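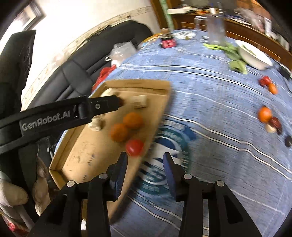 Sorting the fruit is the easy bit

Six in the evening at a dining table in Fovcombe, and the software has just lost a tomato. It hasn't gone anywhere. The tracker on the laptop has simply decided that the round red thing and the orange thing are one lumpy object, and it will take another pass to talk it out of that idea.

Welcome to Gukham. It's the name of a small toolkit, and also of the small team that writes it, and nobody minds which you mean. The job is to take recordings made with hand-held grippers, in real homes with real clutter, and turn them into something a robot's controller can learn from. Two grippers, two hands, one table. Oranges, a tomato, mushroom-ish lumps, a cardboard tray. Sounds like nothing. Took most of a year.

The long middle

What people ask about is the learning. What eats the days is everything before it. Lining up clocks. Working out where each gripper was. Deciding when a grasp starts and when it ends — a question that sounds daft until you watch three people mark up the same recording and get three different answers.

Gukham's pipeline has 15 stages. A year ago it had 6. I asked if that was progress and got a long silence, then a laugh. Most of the new ones are checks. One looks for jumps in the position track. One flags a jaw that claims to be closed on thin air. Another does nothing but hunt for left and right swapped over, which happened once, went unnoticed through a whole training run, and gave them a planner that reached across itself like someone trying to scratch the wrong elbow.

Blur is the daily nuisance. Hands move quicker than anybody expects, so do the oranges, and a smeared orange against tan card has no edge worth the name. The old code threw those moments out. Bad mistake, it turned out later: the fast bits were the bits with all the information in. Now they're kept, marked as doubtful, and the tracker is allowed to say it doesnt know.

Saying "don't know"

This is the part I liked best. Earlier versions always gave an answer. Position of tomato, to the millimetre, even with an arm right across it. The planner believed every word and drove the jaws into the side of the tray.

The rewrite, which goes by Mansour after the street the team's first office was in, passes along a spread of guesses instead. Wide spread, slow approach. Narrow spread, go on then. When the spread gets too wide the arm backs off to where the view is clearer and has another look. It is not elegant to watch. On a bench at the office I saw it hover over a mushroom for so long that I went and made tea. It did get the mushroom.

There's a cost, obviously. Mansour is slower than what it replaced, and in a tidy setup with plain backgrounds it gains you very little. The team say so freely. Their view is that tidy setups are somebody else's problem.

Patterned cloth, again

Tablecloths come up a lot. Stripes are awful. Anything printed and round is worse, because half the detectors in the world have a soft spot for circles and will happily offer to pick up a logo. There's a folder in the test suite called "not food" and it grows every week. Circles on cloth, circles on plates, a bottle top, one very convincing button.

Every release has to get through that folder before it goes out. 20 test tables, each replayed from the start, and if the planner so much as twitches towards a printed shape the build fails. The last one failed on table 3. A stripe, that time.

Who wants it

Humel does, for one. They pack mixed fruit and veg boxes a short drive from Fovcombe and have been trying Gukham's planner on a single line since September. Early days. The line runs at a walking pace and stops whenever a mushroom lands on its side, as the training set was thin on sideways mushrooms. That's being fixed with more recordings, so more evenings at more tables.

I asked the shift crew at Humel what they made of it. Fine with oranges, they said. Too polite with tomatos. One wanted to know why it pauses before every leek, and no one on the software side could tell her. It's in the tracker as an open bug, titled "leeks?", priority low.

Back at the dining table

The second pass finishes a bit after seven. Tomato and orange are separate again, two neat outlines on the laptop, and the spread has shrunk to something sensible. The fix was a single threshold, changed and then changed back, with a new check bolted on behind it.

So that's stage 16, I said.

They're going to merge it into one of the others.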